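The Helier Water

Dalal Hamdan had been told that the water at Helier cured things, and she had come to Poncombe on the slow train to find out how much it cost.

That was how she put it to her sister on the telephone. Her sister said she was becoming hard. Dalal said she had always been hard, it was just that people used to be more polite and call it shyness.

The spring was behind the chapel, up a path with a rope handrail. A printed notice on the gate gave the date, 23/12/2022, and below it the words LAST DRAWING BEFORE CHRISTMAS, and below that, smaller, the price. Seven pounds for a small bottle, 22 for a large. Bring your own bottle and it was still seven pounds, for the filling.

"It's a donation," said the woman at the gate. She had a fleece hat and a cash tin.

"If it's a donation, can I give you one pound?"

"The suggested donation is seven."

"And if I don't take the suggestion?"

The woman looked past her at the queue. It went down the path and round the side of the chapel, mostly couples, mostly in good coats. Dalal gave her seven pounds and was handed a paper ticket, the kind you get for a raffle. It was number 127.

Her mother-in-law had started it. Kalliopi Vukadinović was eighty-one and had a bad hip, a worse chest and a complete faith in anything that came in glass. She had read about Helier in the back of a magazine at the dentist's and torn the page out, which she would have slapped a child for doing. A man in Clarkska had been unable to turn his head for nine years. He had drunk the Helier water every morning for a month and now drove a taxi.

"Did he see a doctor in that month?" Dalal had asked.

"It doesn't say."

"It wouldn't, would it."

"You go," Kalliopi had said. "You go and see, since you know everything. And bring me a bottle back."

So she was going to see. She had a notebook in her bag. She had worked in the complaints department of an electricity company since she was thirty and she believed that most of what was wrong with the world could be found by asking a person to repeat what they had just said, slowly.

She tried it on the man in front of her. His name was Guoqing Ye, he told her, and this was his third visit. He'd had terrible skin.

"And it cleared up?"

"Completely. Look." He pushed his sleeve up to the elbow. It was an ordinary arm.

"When did you first come?"

"April."

"And when did it clear up?"

He thought about it. "Well, it was on its way out by then. The cream had got the worst of it."

"What cream?"

"From the hospital."

Dalal wrote down *cream*. "So why do you keep coming?"

"To keep it off," said Guoqing Ye, and pulled his sleeve down again, quite gently, as if the arm belonged to someone he was fond of.

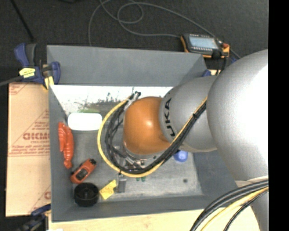

The queue moved up four places and stopped. Somebody behind them had a flask and the smell of soup came forward. A girl in a Malik Walking Club jacket went along the line selling candles, and Dalal asked what the candles did.

"They're just candles," the girl said.

It was the first straight answer of the morning and Dalal bought one.

By eleven it had begun to rain, thin stuff that didn't so much fall as hang about. The queue put its hoods up. Dalal could now see the spring itself, or the tap, because there was a tap, a good solid brass one set into the rock, and beside it on a kitchen chair sat the person who worked it. The magazine had called her the Keeper. It had said she came from a long line.

"How long a line?" Dalal asked the woman behind her, who had a local accent.

"Who, Fengying? She used to have the chip shop."

"The magazine said her family had kept the spring for generations."

"Her husband's uncle owned the field," the woman said. "I suppose you could call that generations. He kept pigs on it."

"Did the pigs drink from the spring?"

"They must have done."

"Were they healthy?"

The woman gave it serious consideration. "He ate them all," she said, "so you'd never know."

Dalal wrote that down as well. She was enjoying herself, and that annoyed her. She had meant to be angry all day. She'd planned a letter on the train, to the council first and the newspaper after, with the prices in it and the word *vulnerable*. She went over the opening again now, and it was still good, but the rain had got into her collar and she found she mostly wanted to sit down.

Two places ahead of Guoqing Ye there was a couple with a boy of ten or eleven in a wheelchair. They had got him up that path somehow, with the rope on one side and the mud on the other, and they had not let anyone help. The father's trousers were filthy to the knee. Dalal had been careful not to look at them. She looked now, and thought, here it is, here's my letter, and then felt rather sick at having thought it.

When their turn came she was near enough to hear.

"Is it for him?" asked Fengying Cui. She was a small woman in a big waterproof, with a voice that had spent years getting over the noise of a fryer.

"Yes," said the mother.

"What do you want it to do?"

The mother opened her mouth and shut it again. The father looked at the tap. It was the boy who answered. He said, "I don't want it to do anything. I wanted to see if it was fizzy."

"It's not fizzy," said Fengying Cui. "It's a bit like licking a spoon."

She filled a cup and gave it to him, and he drank it and made a face, and said that it was *exactly* like licking a spoon. Then she filled their bottle, and Dalal, who was watching the way she would have watched a man read a meter, saw her take the paper tickets from the mother, fold something into them and hand them back.

It might have been money. It might have been a leaflet. Dalal had not seen well enough to say, and she was strict with herself about that sort of thing.

Guoqing Ye had his bottle filled and bowed slightly to the rock. Then it was number 127.

"What do you want it to do?" said Fengying Cui.

"I'd like to know what you tell people it does."

"I don't tell them anything. I ask them."

"You must know what the magazine says."

"I've read it. There's a man in it who drives a taxi." She wiped the tap with a cloth. "He drove a taxi before. He drove me to my wedding."

"But you don't put them right."

"They don't ask me. You're the first this year who's asked me, and it's nearly Christmas."

"That's very convenient for you," said Dalal.

"Yes," said Fengying Cui. "It's paid for the path. You should have seen it before the rope. Have you got a bottle, or do you want one of ours?"

Dalal had brought a bottle. It had held orange squash and she had rinsed it out on the train. She held it under the tap and watched it fill, and the water looked like water. Behind her the queue shuffled and coughed. She had eleven more questions in her notebook, and she could feel everyone wanting her to move.

"Is it tested?" she said. "For bacteria and so on?"

"Twice a year. The certificate's in the chapel, next to the flower rota. It says it's safe and it's hard, and it says it'll fur up your kettle."

Dalal went and looked. There was a certificate. It had been signed by somebody called Lihua Han, with an address at a laboratory in Clarkska and a telephone number, and Dalal stood in the cold chapel and rang the number, because a certificate is only a piece of paper.

It rang for a long time. Then a voice said, "Lihua Han."

"You tested the water at Helier."

"Oh, God," said the voice. "What's it done now?"

"Nothing. I wanted to check that you existed."

There was a pause. "People do ring," Lihua Han said. "Usually they want to know what the secret ingredient is. I tell them calcium and they get quite cross."

"So it doesn't cure anything."

"I can't say that. I can say what's in it. You could get the same from the taps in half the county." She sounded as if she was eating. "My mum has a bottle of it on her windowsill. I've shown her the figures. She says they're lovely."

Dalal thanked her and rang off. She wrote *calcium* in the notebook and underlined it.

The 12 o'clock train had gone, so she waited an hour on the platform at Poncombe with the bottle upright between her feet. Guoqing Ye was at the other end, eating a sandwich. He waved. After a while she waved back.

It was dark by the time she reached Kalliopi's flat. The old woman was in her chair with the gas fire on and the television turned down, and she had put a clean glass ready on the arm.

"Well?" said Kalliopi. "Is it rubbish?"

"It's hard water. It was pigs, before. The woman who runs it had a chip shop, and the man with the neck was always a taxi driver."

"But could he turn his head?"

Dalal stopped with her coat half off. She went back through it, the tap, the cloth, the kitchen chair. She got out the notebook and turned the pages under the lamp.

"I didn't ask," she said.

"Eight hours," said Kalliopi, "and she didn't ask," and held out the glass.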